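Keeping a pair of hand-held grippers working

The service bench at Wadstead is a long shelf under a window, with a vise at one end and a label printer at the other. The technician who works there looks after the Skirnarer grippers, the hand-held ones that people carry through apartments and kitchens to record household chores. She has had the job since February. Before that she repaired sewing machines for a uniform company, and she says the two jobs have a lot in common.

"It's linkages," she said. "Something goes round or slides, and it has to come back to the same place every time. When it doesn't, you look for lint first."

We talked on Tuesday, August 11, 2026, while she had one pair open on the bench. A pair is a left and a right, each with its own camera, and she services them together even when the complaint is only about one. If the left has a sloppy pivot, she said, the right has usually been through the same days and deserves a look.

The pair on the bench had come in with a note that said "pads slipping." She started by working the trigger slowly and watching the jaws close. They met at the tips a little before they met at the base. On this tool that is how it should be, because the tips flex when they take a load. Then she put a strip of copy paper between the pads and pulled it.

"I do the paper three times, at the tip, in the middle, and down low. It should drag at all of them. Here it's dragging at the tip and low down, and in the middle it just comes out. So the pads aren't bad all over. They're polished in the one spot where people grab everything."

The pads are a textured rubber, and they wear faster than any other part. She used to clean them with alcohol and stopped when she noticed they were going hard at the edges. Now they get dish soap, warm water and a soft toothbrush, and then they sit on a towel until the next morning. A pad that has lost its texture is replaced along with the one facing it. She doesn't mix an old pad with a new one.

"You can do it, and it'll hold a mug fine. But it pulls to one side on anything thin. A plastic bag, a receipt, a sock. And then the person holding it starts to correct for it with the wrist without knowing, and you see that in every recording they make."

The pads come from a supplier called Adamczyk in bags of eight, and she goes through a bag faster than she would like. The adhesive backing is good, she said, if the finger is clean underneath. Most of the time spent on a pad change goes into scraping off the old glue with a plastic blade. Metal blades are banned from her bench for this work after she put a groove in a finger during her first week.

I asked about the pivots. Each one has a round metal cap over the screw, and the cap keeps out dirt as long as it is seated. She checks them by pressing with a thumb and trying to rock them. If a cap moves, it comes off, the screw gets checked with a torque driver, and the joint gets a very small amount of dry lubricant.

"Never oil. I learned that on sewing machines, and I had to learn it again here. Oil picks up everything. These things go down by the floor, they go into trash cans, they go under sinks. You open up a joint that somebody oiled and there's hair wrapped around it, and flour, and I don't know what."

The camera takes up most of her time. It has a very wide lens and sits where it can see both jaws, and any shift in the mount changes where the fingertips appear in the picture. Wadstead keeps a printed card for checking this. The tool is clamped in a wooden cradle, the jaws are opened all the way, and the tips have to land on two marks in the live view. If they don't, she loosens the mount, nudges it, tightens it, and looks again. It can take two tries or it can take most of an afternoon.

The software that shows the live view is called Prolitz, and she has mixed feelings about it. It saves the offset between the marks and the tips under the serial number of the tool, and she likes that. It also lets you save a bad offset without a warning. She now writes every value in a notebook before she presses save. The worst one in the notebook is on unit 531, which somebody had dropped down a stairwell and then kept using until the battery ran out.

"They told me it was reading a little off. The mount was cracked all the way through. The only thing holding the camera on was the cable tie."

She doesn't trust the cradle alone, so after the card she does a walk. She takes the pair into a room with a real floor and real clutter, opens both jaws, and looks down through the live view with her arms held the way a person would hold them on the job. She looks at whether both jaws come into view evenly at the bottom corners, whether the pads catch glare, and whether the straight lines in the floor bend the same amount on each side. Shiny tile is the hardest. A bright patch on the floor can make the camera darken everything else, and dark rubber pads in front of a dark trash bag can get lost altogether. 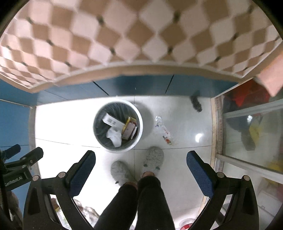 "Trash is a good test, if you think about it," she went on. "You've got cardboard, you've got tissue, you've got wrappers you can see right through. If your exposure is wrong, the clear stuff just goes away. And it's what people do with these things all day, they pick up a wrapper and put it in the bin. So if it can't see a wrapper I'd like to know before it ships."

When the clear plastic does wash out, she lowers the exposure limit one step and tries again. She won't go further than two steps. Past that the recordings turn grainy in the evening, and the people who carry the tools complain about the live view being too dark to aim by.

The last thing she looks at is the trigger cable. It runs inside the grip and can't be inspected without taking the grip apart, so she goes by feel. A good cable is smooth the whole way. One that is starting to fray has a scratchy spot near the end of the pull, and it always gets changed, even if the tool has just come back from another repair. The job takes her 70 minutes, most of it spent getting the return spring back on its peg.

"I've got a dental pick for that now. I should have bought it a lot sooner."

Her advice to the people who carry the grippers is short. Wipe the pads at the end of the day. Carry the tool by the grip and never by a finger. Put it down on its side, with the lens facing something soft. If a cap comes off, put the cap in the bag and send it with the tool, even if it looks bent.

She would also like better notes. "Slipping" was enough to go on this time, she said, but she would rather know what they were trying to pick up when it slipped. She had the new pads out by then and was holding one of the fingers up to the window to check for glue.

Wadstead Workshop Notes | Contact the editor | © 2026 Wadstead | Back to top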